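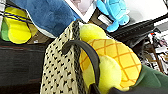
Teleoperation > Recording demonstrations

Strap pulls the pineapple along

I teach the arm by remote control to lift the dotted bag by its black strap. The strap lies in front of the plush pineapple, and the toy often comes too. Should I delete these recordings?
Purnby

Keep them, but mark them as failed. I had 70 like this. Please close the gripper slowly, and come to the strap from the top.
Irnilari

Same problem with me, I moved the toy away.
Kettle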